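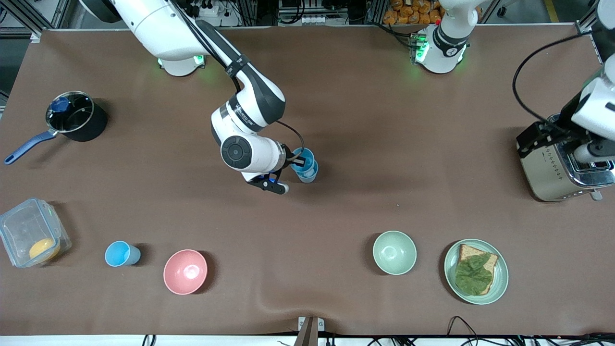 共用キッチンの食器、棚に戻る前に机の上で選考中 シェア住宅「グレヴィク」
2018年9月1日

Jirkden(ジルクデン)が運営するシェア住宅「Grevik(グレヴィク)」で、1階共用キッチンの食器と調理道具の入れ替えが始まった。入居者が退去のたびに置いていった品が棚を埋め、ついに扉が閉まらなくなったためである。扉のほうは7月に一度、丁番を直している。直したあとも閉まらなかったので、丁番は無実だった。

茶色の大きな机に出されているのは、残留がほぼ決まった組だ。水色のプラスチックのコップ、ピンクの陶器のボウル、淡いミント色のボウル、縁の立った薄緑の皿。奥には、ガラスの蓋に紺色の長い柄がついた黒い片手鍋がある。色がそろっているようでそろっていないのは、別々の時期に別々の人が「これなら何にでも合う」と思って買ってきた品だからで、何にでも合うはずの品どうしは、あまり合っていない。

入居者向けに配られたアンケートには50通の回答が集まった。設問は「使っているもの」「使っていないが捨てないでほしいもの」「見たことがないもの」の三つ。最も熱心に書き込まれたのは二つ目の欄で、チーズフォンデュ用の鍋、流しそうめん器、卵を四角くする器具の名が並ぶ。流しそうめん器には「今年こそ」という添え書きが複数あった。同じ文言は昨年の回答用紙にも残っている。

鍋は柄の長さで議論に

審議が長引いたのは片手鍋である。賛成派は、蓋がガラスで中が見えることを評価する。反対派は、柄が長く、コンロの手前にいる人の袖に引っかかると訴えた。折衷案として「柄を左に向けて置く」という決まりが提案されたが、左利きの入居者から即座に異議が出て、「柄は通路の反対側に向ける」に改められた。通路がどちら側かについては、次回話し合う。

鍋の蓋には別の事情もある。棚からは、合う鍋の見つからない蓋が何枚も出てきた。今回の鍋と蓋は組として登録され、片方だけを自室に持ち込むことが禁じられた。蓋だけを持っていく人がいるのかという質問に対し、管理側の答えは「います」の一言だった。

コップは割れないことが採用の理由になった。旧来のガラスのコップは見栄えがよく、見栄えのよいものから順に減っていった。水色のコップは誰も自室に持ち帰りたがらないところが高く買われており、選定メモには「魅力が適度」とある。製造元が読んだら喜ぶかどうかは分からない。倒しても音が小さいという意見も、深夜に帰宅する人たちから寄せられた。

ボウルについては、ピンクとミント色の両方を残すことが早々に決まった。どちらか一方に絞る案もあったものの、片方をサラダ用、もう片方をシリアル用と思い込んでいる入居者がそれぞれにいて、しかもどちらがどちらかで見解が割れていたため、触れないでおくのが得策と判断された。

トースターは続投

側面に通気の穴が並ぶ、つや消しのステンレスのトースターも引き続き使われる。上からパンを差し込む型で、厚切りを入れた人がフォークで救出を試みる事案が後を絶たない。このため、今後は次の注意書きを壁に貼る。

・厚いパンは無理に入れないこと。
・フォークを入れないこと。ナイフも同じ。
・パンくずは使った人が捨てること。「前の人の分」という区別は設けない。

三つ目の項目は前回の文面から変更された。前回は「自分のパンくずは自分で」とあり、その結果、自分のものではないと各自が判断したパンくずが受け皿に残り続けたという。

透明の保存容器も机に並ぶ。パチンと留める蓋のついたもので、容器そのものの採用に異論はなかった。問題は中身である。容器に食品を入れて共用の冷蔵庫に置く場合は、部屋番号と日付を書いたテープを貼る。貼っていないものは2日後に処分する。これまでの規定では「相当の期間が過ぎたもの」を処分することになっていたが、相当の期間とは何日かを誰も決めておらず、冷蔵庫の奥では独自の暦が流れていた。

棚は44センチ幅に

収納は家具工房のDrudance(ドルーダンス)が手がける。新しい棚は1区画の幅を44センチとし、皿、ボウル、コップ、鍋の順に置き場所を分ける。扉はつけない。閉まらない扉に関する苦情は、これで原理的になくなる。

工房によると、当初の図面では鍋の区画の奥行きが足りず、柄が棚の外に突き出す形になっていた。修正後は58センチの奥行きを確保したが、今度は皿の区画にも同じ奥行きができ、皿の後ろに広い余白が生まれる。ここに何かを置いてはいけないことになっている。貼り紙の文面はまだ決まっていないものの、貼り紙をすること自体は決まった。

選ばれなかった品は、近くの古道具店Baluyot(バルヨット)が引き取る。店は先に一部を下見しており、花柄の大皿と銅色の計量スプーンには値がつくとの見立てだった。卵を四角くする器具は見積書の備考欄に「ご相談」と記されている。売上は共用の洗剤代に回される。マグカップのうち、名前入りのものは玄関脇の箱に移し、心当たりのある人が持ち帰れるようにする。すでに退去した人の名前が多く、同じ名前の現入居者が得をする可能性はある。

入れ替えの間も共用キッチンは使える。机に出ている品を使った場合は、洗って元の場所に戻すこと。元の場所が分からないときは、分かる場所に戻せばよいと案内には書かれている。

新しい棚が入ったあとに私物の食器を共用棚へ加えたい人は、キッチン入口の用紙に品名と理由を記入する。理由の欄は1行分しかない。前回の用紙では欄が広く、ワッフルメーカー1台のために裏面まで使った人がいた。なお、そのワッフルメーカーは現在、玄関脇の箱の隣に置かれている。

流しそうめん器の扱いは保留となり、次の夏まで階段下の物置で預かる。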